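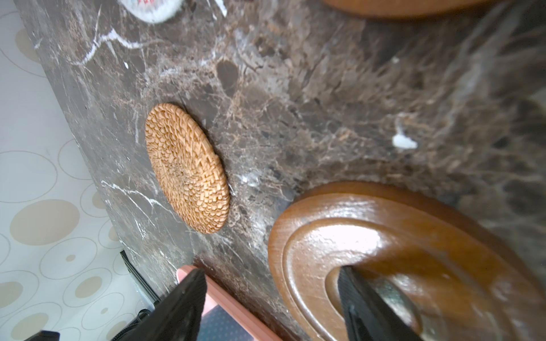

Re: Groltis wrist module – depth dropouts on polished stone
December 7, 2025

On the earlier question:

> We are considering the Groltis gripper kit with the wrist module for
> tabletop pick and place. The Stukano data sheet gives a working range
> but says nothing about glossy surfaces. Has anyone run it on stone or
> varnished wood? Also, is the Kullent driver usable yet, or should we
> stay with the one in the box?

We have had the kit since September, mounted on a Jõgi arm. Partial answers follow.

Surfaces. Polished dark marble is the worst case we have tried. Depth returns drop out under direct overhead light, and the pale veins sometimes come through as false edges. A woven rattan coaster on the same marble segments cleanly at every angle we tested. A varnished round wooden tray is in between: the recessed center is fine, but highlights on the rim leave gaps in the depth map. Lowering exposure helps more than any of the filter settings.

Fingers. The stock black fingers are adequate. For a metal part sitting inside a tray, approach with one finger already down in the recess and close from the other side. Coming straight down with both tends to catch the rim. Out of 100 scripted attempts at this we had 31 failures with the default approach and did not repeat the full run after changing it, so I can't give a matching figure.

Driver. The boxed driver works but drops its calibration on power loss. The Kullent one keeps it. It does need firmware 32 or later, and the updater does not check this before it starts – read the version off the module first.

Wear. After some 3000 cycles the finger pads show no slip we can measure. The wrist cable is a weaker point; leave more slack than the manual shows.

Still open on our side: whether a polarizing filter fits under the module cover. If anyone has the cover dimensions, please post them to the list. The drawing in the Stukano download omits the inner depth.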